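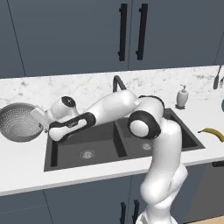

Double sink and colander.

Zürcher family register: second printing

September 20, 2024

The second printing of the Zürcher family register is now ready to order. The first printing ran to 500 copies and sold out, and several branches of the family have asked for more. The printers at Rillano have agreed to hold the old price until the end of the month.

The new edition has 60 extra pages. Most of these cover the Irkuditz line, which was left short in the first book as the baptism entries had not been read when it went to press. They have now been copied out in full and checked against the burial entries. Where the two do not agree, both dates are given and the difference is noted at the foot of the page.

Corrections sent in by readers have been included wherever a source came with them. A family Bible, a letter, a stone or a certificate will all do. We still hold a number of corrections with no source. These have been kept on file, and we would be glad to hear from anyone who can add to them.

The chart of the Gredeck households has been redrawn. The old one showed two brothers of the same name as one man, and his children were given to the wrong wife. If your line runs through Gredeck, please go over your own notes again before copying anything from the first edition. The entry numbers have changed as well — a list of old and new numbers is printed at the back.

The spelling of the surname has been left as it stands in each record. The index brings all the spellings together under Zürcher, so you need only look in one place. Married women are listed under both names.

We have not printed dates of birth for living people. Only names and parents are shown. Anyone who would like to be left out altogether should write to us before the end of September, as pages cannot be changed after that.

Copies may be ordered with the form enclosed with this newsletter. Please write your postal address in capitals. Orders for 3 or more copies to one address are sent post free. Those who ordered by letter over the summer are already on the list and need not fill in the form.

The loose sheets from the Irkuditz work, more than 1000 of them, are being put in order by year and will go to the family archive when the book is finished. They can be seen there by arrangement. Please bring a pencil — pens are not allowed in the reading room.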